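Cukar Markets Research
Call for participants: retail currency traders

Cukar Markets Research is seeking adults who trade foreign exchange on their own account to take part in a study of how individual traders set and revise stop-loss orders. The study is funded by Yilma Capital Education and is conducted independently of any broker or trading platform. It opened for registration in July and will accept expressions of interest until 3 Aug 2018.

Who may apply

Applicants must be at least 18 years of age, reside in Canada, and have held a live margin account for the past year or longer. Accounts in any base currency are acceptable. We are particularly interested in hearing from people who trade the Canadian dollar against the US dollar, the yen or the Australian dollar, although no pair is excluded. Persons employed by a bank's dealing desk, a registered portfolio manager or an introducing broker are not eligible, nor are members of their households.

Prior experience with technical analysis is not required. Traders who rely chiefly on economic releases or central bank statements are encouraged to apply.

What is involved

We intend to enrol around 210 participants. Each will be asked to:

keep an online trading diary for 40 trading days, recording entry price, stop level, any change to the stop and the reason for it;
complete 3 questionnaires, at the beginning, midpoint and end of the diary period;
attend one session at our Trullden Street office in which past price charts are replayed on screen and simulated orders are placed.

Diary entries normally take a few minutes at the close of each trading day. Participants continue to trade as they ordinarily would. The research team will not offer advice, signals or opinions on any position, and participants should not alter the size of their trades on account of the study.

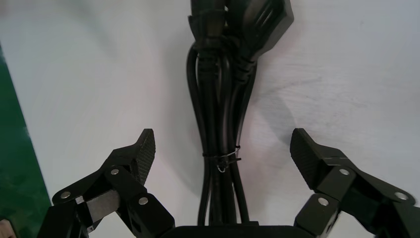 Participants who prefer to use their own laptop at the session may do so, provided it can run a current web browser. Parking is available behind the building, and the entrance is fully accessible.

Honorarium

Those who complete every component will receive an honorarium by cheque. Partial payment is available to participants who withdraw after the midpoint questionnaire. Trading losses incurred during the study are not reimbursed.

Privacy

Account numbers and login details are never requested. Diary data are stored under a participant code on the Botance secure server and will be reported only in aggregate. Participation is voluntary and consent may be withdrawn at any time.

How to apply

Please send a brief statement of your trading experience (no more than 2,000 characters) to Hiwot Birhane, Study Coordinator, Cukar Markets Research, using the form on our contact page. Indicate the pairs you trade most often and your preferred language of correspondence. Applicants selected for the study will receive a consent form and an information booklet by mail.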